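Hậu Trịnh looks after the hand-held grippers at Goltska, a job she took over from Lutz Fuchs in September. She has 3 of them on her bench most weeks.

"People expect the motor side to be the trouble," she says. "With these it's the joints. Everything hangs on the pivots."

Each gripper is checked after 168 hours of use. She squeezes it shut and looks along the seam between the fingers, then works each arm sideways with her thumb. A little play is allowed. If one arm moves more than its opposite number, the pin comes out and the eyelet is changed.

"Lutz used to oil them. I stopped that. The oil picked up dust and we had grey paste in the holes — it took me a whole afternoon to clean one."

She works on a plain white surface so that dropped pins show up. 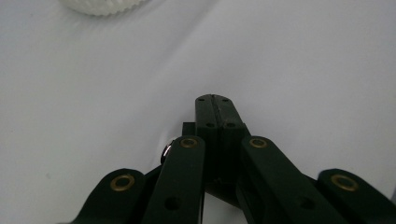
The printed links last longer than she was told they would. The oldest set has done roughly 2000 hours, and she has replaced one arm on it, after a fall. Spares come from Vonham and can be slow.

"I'd like a second full set in the drawer," she says. "I've asked. Finn Brandes has the order on his desk."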